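Our group studied how small restaurants in the Lonero district find and keep kitchen staff. We started in May and we visited three places: Drutar, Brabec and a noodle shop called Ukarano. Each owner agreed to answer the same questions, and two of them also let us stay for one evening shift.

## What the owners told us

At Drutar the owner closed the lunch service. She could pay 1000 a week to a cook with experience, but the bigger hotels offered 1496 for the same hours. Brabec kept lunch and made the menu shorter. Ukarano is a family business, so the missing people are replaced by cousins, and they are also tired.

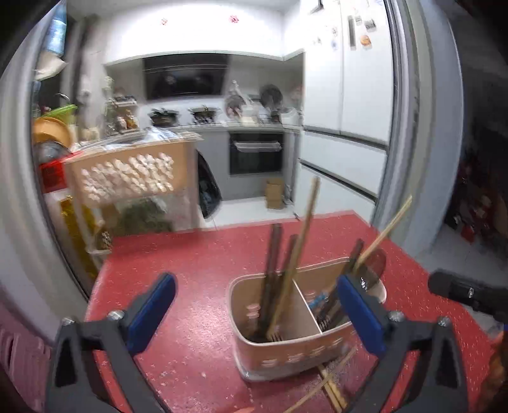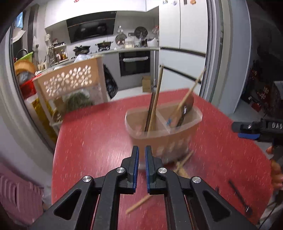
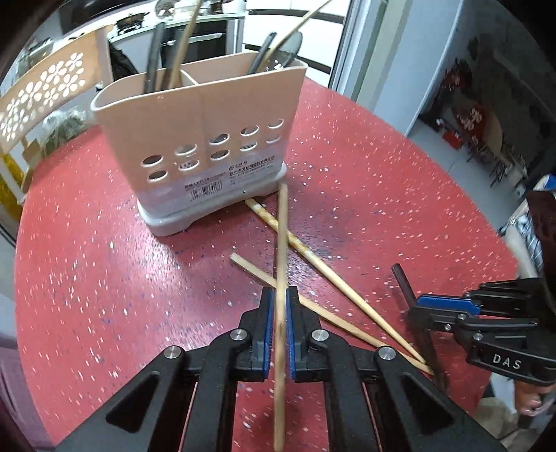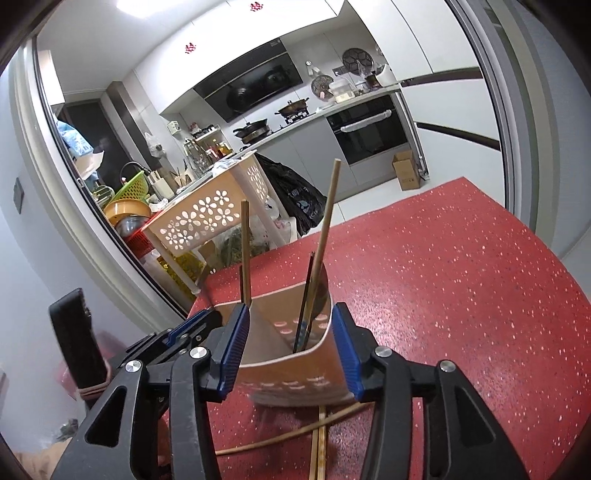 Aoi Takeda did not agree with our first draft: wages are only one part of the problem, and we should have asked the workers where they live. Rent near Lonero takes 800 from a monthly salary before food and bus, and a split shift means going home twice.

We think this comment is fair. After it we added a second questionnaire for the staff, and we received answers from Drutar and Brabec. Most of them wrote that they would stay longer if the schedule was known two weeks before.

## Limits

Three restaurants is a small number. The Ukarano answers were translated by one of us, and some details about overtime were not clear. We did not compare summer with winter, and we would like to do this in the next course if the owners have time for us.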